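Small Table, Big Difference: Tidying a Wooden Work Table

Posted Sep 28, 2018 in Desk & Table, Plillell Home Notes

I love a wooden table. I love it even more when I can see some of it! Ours had slowly turned into a parking lot for mail, chargers and cups, so I took everything off, wiped it down and let only a few things back on. It took me 25 minutes, and I was grinning the whole way through.

Start with the grain. Wipe along it with a barely damp cloth, then go over it again with a dry one (an old cotton T-shirt is perfect). Going across the grain seems to push crumbs into the lines, and then you're picking at them with a toothpick, which I have done more than once.

Next, give your mug a home. I like it up on a box – any flat, sturdy box will do – so a drip lands on something you can wipe and the wood stays free of rings. Keep the box well back from the corner where your elbow goes.

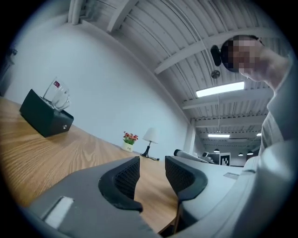
Clear glass mug up on the black box, flowers and lamp farther along.

Now the lamp. A small one with a white fabric shade gives a lovely soft light, and it hardly takes up any room. Put it toward the far end and deal with the cord right away. Coil the extra loosely and hold it with a twist tie or a strip of hook-and-loop tape. Don't wind it tight around the base! I did that with my old Friesen lamp and the cord never lay flat again.

Artificial flowers are my favorite cheat. No water, no saucer, no brown leaves in December. Dust them with a soft, dry paintbrush every couple of weeks, and wipe the pot while you're at it. Reds and pinks look wonderful against light wood. 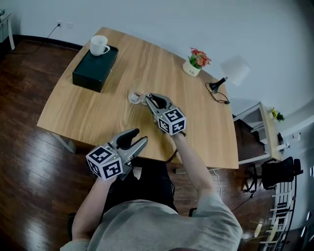
White mug on its box, with the potted flowers and lamp over on the far side.

For old ring marks on a sealed top, rub gently with a soft cloth and a tiny dab of plain white toothpaste, then wipe clean. Try it underneath first. Mine needed two rounds.
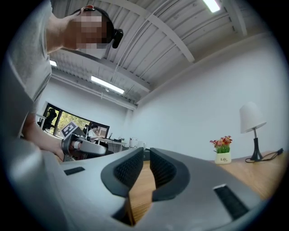 If you work standing up and leaning over the table, leave the middle completely free and push the pretty things to the back. I also stuck felt pads under the lamp base and the box, a sheet of 39 from the hardware store, and I still have plenty left for the chairs.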